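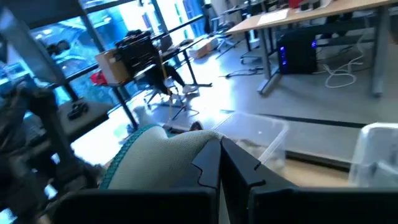
Wrist camera view, gripper fingers at the fabric. Clear bins to the right.

4 min read

Operators wanted for gripper comparison, Katville lab, starts February

We need people to drive arms. 14 operators, paid, no robotics degree needed. Read the whole thing before you write please, last round half the emails asked stuff that was already on the page.

What it is

Noonan is our side-by-side test of grippers and wrist cameras on soft goods. Knits, hats, socks, towels, anything that folds when you don't want it to. Two finger sets, two camera mounts, same arm, same controller software. You pick the item up, you put it in a bin, you log what happened, you do it again. A lot of again.

Finger set A is the wide flat-faced pair. Set B is narrower with a softer pad. We have opinions on which one is better at thin edges and we are not going to tell you until your sessions are done.

What you would be doing

- Driving the arm by hand controller, mostly from the wrist view. Some blocks you get the wrist view only and no looking at the table over your shoulder. This is harder than it sounds.
- Swapping fingers between blocks. Four screws. We show you.
- Resetting items between tries, following the card. If the card says crumpled, crumple it.
- Marking each try: clean, dropped, double pick, gave up. Gave up is a fine answer. Please use it.
- Short notes at the end of a block. Two or three lines. "Left finger pushes the hem away" is great. "Went ok" is no use to us.

Total target is 1876 logged tries across everybody. We'd like each operator to finish their own share but if you have to drop out early tell us and you still get paid for the hours you did.

Hours and pay

$22 an hour, training included. Sessions are three hours with a break in the middle. Morning block starts 9:30 am, afternoon block starts 1:30 pm. Most people do two or three blocks a week, more if you want and there's a slot. There is also a $500 completion bonus for anybody who finishes a full share on both finger sets AND both camera mounts. Both. Doing one set twice doesn't count, sorry, the comparison falls apart.

Parking behind the Matolell building, free. Bus stops across the street.

Who should apply

Anybody 18 or over who can sit and concentrate on a small view for a while. Gamers do well, so do people who sew. One of our best operators last round came from a dry cleaners. Either hand is fine, the controller flips.

You should be OK with:
- standing up and down a lot for resets
- somebody watching over your shoulder for the first block
- wearing closed shoes, no dangling sleeves or lanyards near the arm
- stopping the arm when told, right away, no "just one more"

If you get motion sick from video, let us know first. The wrist view swings around and a couple of people had to quit because of it. The second camera mount is stiffer and might suit you better but no promises, you'd still have to run the first one for the bonus.

Nice to have, not needed: any time on a teleop rig, basic spreadsheet skills, patience with a tracker that logs you out.

Also one part-time tech spot

Separate from the operator spots. One person, twenty hours a week, to keep the two rigs matched. Camera calibration before every block, finger wear checks, controller logs pulled and named correctly (NAMED CORRECTLY). You'd want some hands-on experience with arms or CNC or similar, and be able to read a Python script even if you can't write one from scratch. Pay depends on experience, put a number in your email. Could turn into a longer job when the Rivdale site opens its own bench, nothing signed yet.

How to apply

Email Mandla Ntuli with "Noonan operator" or "Noonan tech" in the subject line. Put in the body:

- your name and a phone number
- which blocks you can do, morning or afternoon
- glasses or contacts yes/no (we adjust the monitor, it won't effect your chances)
- anything you have done with your hands that you think counts

No résumé for operators. Résumé for tech, one page.

We answer everybody but it may take a few days. If it looks like a fit we'll have you in for a half hour tryout, paid, on whichever finger set is on the arm that day. Tryouts go in the order emails come in, and we stop booking them once all the spots are filled.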